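Trullstead opens its kitchen counter range to everyone this month

GRIDTON, January. Hello from all of us at Trullstead! I'm Liis Hunt, I started this company with a bench saw and a very patient landlord, and I write our press releases myself, so please forgive the rambling. The news is that our Psarras range of small wooden kitchen pieces is going on general sale. Until now you could only get it if you lived near Gridton or knew somebody who did, and I've had enough emails from people in other states to know that had to change.

Psarras is a mug tree, a dish rack and a handful of smaller things we'll add through the year. I've always thought the counter is the hardest-working spot in a home and gets the worst furniture. You spend good money on a table you eat at twice a week, and then your cups live on top of the microwave! I wanted pieces that look like somebody cared about them and that you can still shove to one side when the groceries come in.

The mug tree came first. It's pine, with one upright post, short pegs and a flat base, and I drew it on the back of a feed store receipt during a long wait at the dentist. We kept the pegs short on purpose. Long pegs look generous in a catalog, but then a sleeve catches one on the way past and there goes your grandmother's cup. Ours hold an everyday mug by the handle and stay out of your way. The flat base took longer than everything else put together (five versions, and I still have the ugly ones at home).

The dish rack is the piece I get the most mail about. Plates stand on edge in it, so they drain while you get on with something else, and they come out one at a time without that awful scraping sound. My co-designer, Yi-an Sung, joined us from a boatyard and is very particular about joints, and she rebuilt my first rack from scratch over a weekend without telling me. I was annoyed for about ten minutes and then I washed up with it.
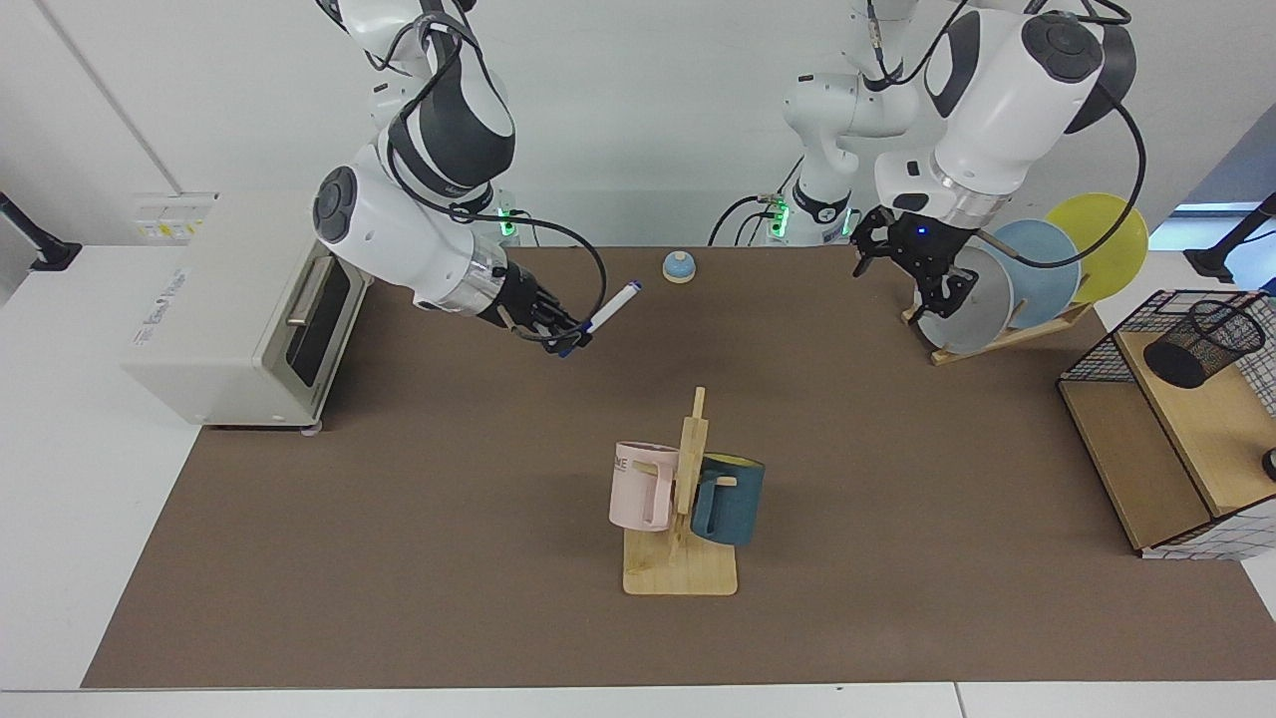
Yi-an also talked me into treating the counter as one whole setup. Her thinking is that you leave the middle open and let the tall things stand where your hand goes first. At her place the mugs are up front, the rack is off to the right because she's right-handed, and the toaster oven gets the far left where its door can swing without hitting anything. I tried it her way in my own kitchen and I have to admit breakfast is calmer. My husband still puts the bread in the wrong place, but I can't fix that with pine.

She's a big believer in a mat, too. A good large one under everything saves the tabletop from drips and scratches, and when it's time to clean you clear it and wipe it down in one go. We don't make mats, so I get nothing out of telling you this! Any sturdy one will do. Go bigger than you think you need, and pick a color that forgives coffee.

Before we set the final sizes we sent early pieces out to 117 households and asked them to be rude to us. They were, bless them. People told us the first rack was too deep for an apartment counter. One family wrote two full pages about peg angles. A retired baker said our base felt "like it wanted to leave," and I taped that over my desk until we'd sorted it out. Every one of those households is getting a thank-you note and a discount on whatever we make next, and if yours hasn't turned up by the end of the month, write to me and I'll chase it.

The first full run is 649 sets, each one a mug tree and a dish rack packed together in one carton. You can also buy either piece alone. Everything is cut, sanded and oiled in our shop here in Gridton, and the finish is a food-safe oil that a friend at Imer, the paint and oil store across the street, helped us choose. It darkens a touch with use, which I like a lot. Want to keep it pale? Keep it out of strong sun and give it a light coat of oil when it starts to look thirsty.

A few care notes while I have you. Please don't put the wood in the dishwasher. Wipe it, let it air, and every so often turn the rack over so the underside can dry out. If a peg ever works loose, don't reach for the glue. Send us a note and we'll mail you a new one free, with a little card showing how to seat it. We've kept spare pegs from the same batches of pine so the color should come close.

Stores have been asking about stocking Psarras, and yes, we'd love that. There are 17 shops signed up so far, mostly small housewares places and a couple of garden centers that do a nice line in kitchen things. If you run a shop and want to be next, we have a short sheet with wholesale terms, and Yi-an will happily talk you through display. She has opinions about display. Set aside some time.

As for what's coming, we're working on a narrow shelf for jars and a stand for cutting boards, both in the same pine. I won't promise dates, having promised a date for the dish rack and then had to write a lot of sorry letters. The jar shelf is further along. The cutting board stand currently falls over if you look at it sideways.

If you'd like to see the pieces before you buy, come by the shop in the mornings, when the saws are quiet and there's usually a pot of something on. You can pick things up, hang a mug, load the rack and generally make a mess, and we'll put it all back afterward.

For review pieces, photos or a chat about the range, reporters and bloggers can ask for me at the Trullstead shop in Gridton. For wholesale and displays, ask for Yi-an Sung. We both answer our own mail, me a little slower than her.

About Trullstead: We're a small woodworking company in Gridton making everyday pieces for kitchens, including the Psarras range of counter furniture.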